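How Stitches Close a Cut

2023-07-04
By the Zemumero Young Readers Desk

Skin and the tissue under it can repair themselves, but only across a small gap. When a cut is wide or deep, the two sides have to be held together until new tissue grows between them. One way to do this is to sew them. The stitches are called sutures (say SOO-churz), and sewing them is called suturing.

A suture has two parts, a needle and a thread. The needle used for sewing cloth is usually straight. Many surgical needles are curved, like a piece cut out of a ring. A straight needle has to be pushed down through one side and pulled up through the other, and that takes space. A curved needle goes in on one side of the cut, travels under it and comes up on the other side when the holder is turned. The movement is like turning a key.

Curved needles are made in several fractions of a circle. A half-circle needle is useful in deep, narrow places. A flatter curve is often used on skin.

The needle is small and its point is sharp, so it is not normally held in the fingers. It is gripped by a tool called a needle holder. The jaws of the tool close on the body of the needle and keep it from slipping or spinning. 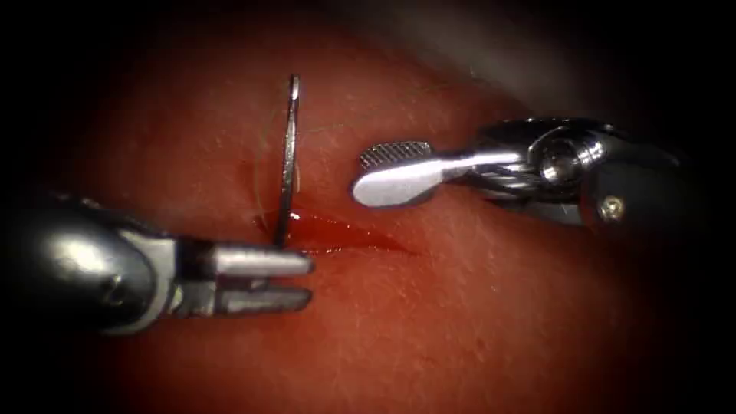 A curved needle held in metal jaws beside a short, straight incision. The thread is the thin, pale line.

"Incision" is the medical word for a cut made on purpose. Its two sides are called edges or margins. A simple stitch is made in this order:

1. The point enters the tissue a short distance from one edge.
2. The holder is turned and the needle follows its own curve under the cut.
3. The point comes out on the far side, the same distance from the edge.
4. The needle is pulled through and the thread follows it.
5. The thread is tied and the ends are trimmed.

The knot should bring the edges together so that they touch. A knot that is too tight squeezes the tissue and slows the flow of blood. A knot that is too loose leaves a gap.

Suture thread comes in two main types. Absorbable thread is broken down by the body over time and does not need to be taken out. Non-absorbable thread does not break down in this way. When it is used on skin, a doctor or nurse snips it and pulls it out after the cut has closed.

Words to know
Incision: a cut made on purpose.
Margin: the edge of a cut.
Suture: a stitch, or the thread used to make it.
Tissue: a group of cells that work together, such as skin or muscle.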